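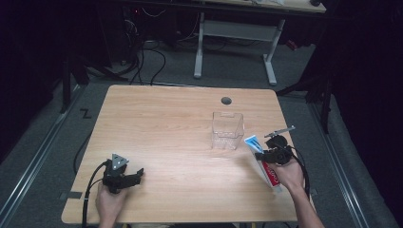 Toothpaste in the right-hand gripper, clear box waiting on the table.

Last updated: July
By Ryszard Lis

Our Sunday robotics club has been living with a pair of Nistis hand-held grippers for a whole term now, and I promised Thijs Goossens I would write them up properly before his own group at Junine spends its money. So, with a cup of tea beside me — here goes!

You hold one in each hand and work them much as you would a pair of kitchen tongs, and our students took to them far faster than I did. The project is tidying small things into a box, and by the end of term we had 783 good goes saved, which pleased everybody enormously. Tubes are the hard ones, as a soft tube will twist if you pinch it too near the end. The cables are my main grumble (I do wish they were longer, and lighter too).

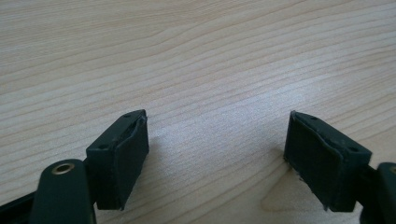
The finger pads matter more to me than anything else on the tool, and I could happily talk about them all evening. They hold beautifully and the younger ones find them forgiving. I'm less keen on the lining, though: it has wrinkled and started to lift along the top edge on both fingers, and I'd like to see a spare set in the packet. Thijs suggests a dab of glue, and I may well let him try it.

Would I buy them again? Yes, gladly, and I've already asked for another pair for the autumn class.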